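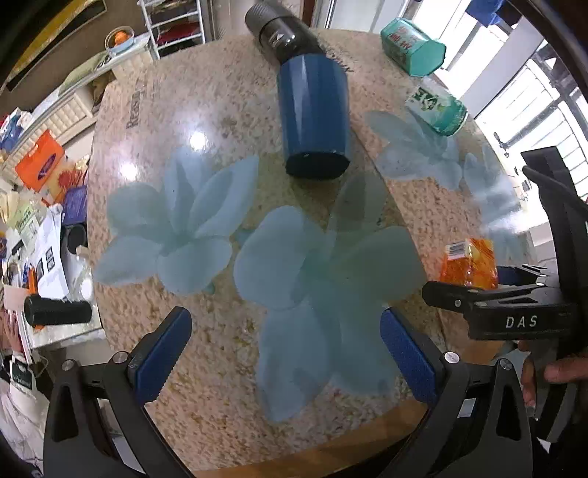 3.2 Surface pattern and the reporting of residue

Complaints about dirty tables reach the operator only when a guest has noticed something. The number of complaints is therefore a measure of visibility as well as of cleaning, and the two have to be separated before the sites can be compared. In the Ravstead canteen, where the tables are plain white, dried tea rings were reported throughout the day. At Sturnano, where the tables are darker and have a broken pattern, rings were seldom reported, although the wipe tests gave similar readings at both sites in January.

Backlund's earlier work on floor coverings offers a partial account. Gunvor Backlund proposed that a stain is noticed when its outline is longer than the typical grain of the surface around it. A speckled ground such as that in Figure 2 has a small grain, so crumbs and single drops should be hard to pick out, while a full ring should still be visible. Large printed motifs work differently. They have long outlines of their own, and a ring that crosses the edge of a motif may be read as part of the print.

Gloss has a separate effect. A smear on a glossy top is easy to see from a low angle, where it dulls the reflection of a lamp or window, and may be almost invisible from directly above. Staff who wipe tables while standing and guests who sit at them do not see the same surface. We therefore asked the inspectors at each site to check every table twice, first standing and then seated, with a gap of 5 minutes between the two checks.

The full record contains 3789 table checks. Checks made within 10 minutes of a spill report were left out, as the inspector would already have known where to look. Tables with cloths or paper covers were also left out. The Predach site changed its cleaning fluid part of the way through the study, and its later checks are treated as a separate group in the analysis.

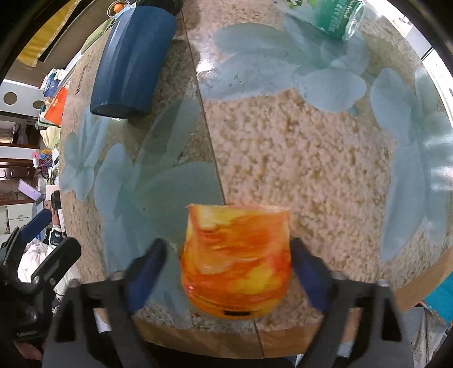 Agreement between the standing and seated checks was good for plain matt tops and poor for patterned glossy ones. Most of the disagreement came from thin films left by a damp cloth, which the seated inspector marked and the standing inspector did not. Solid residue showed no such difference. Lighting accounted for part of the remaining spread, and the effect was strongest after 15:00 at Rawashdeh, where the windows face west.

We did not record the colour of the residue. Coffee on a beige ground and coffee on a white one are plainly different cases, and the grain rule makes no allowance for this. The estimates in Section 4 should be read as averages over whatever was served at each site.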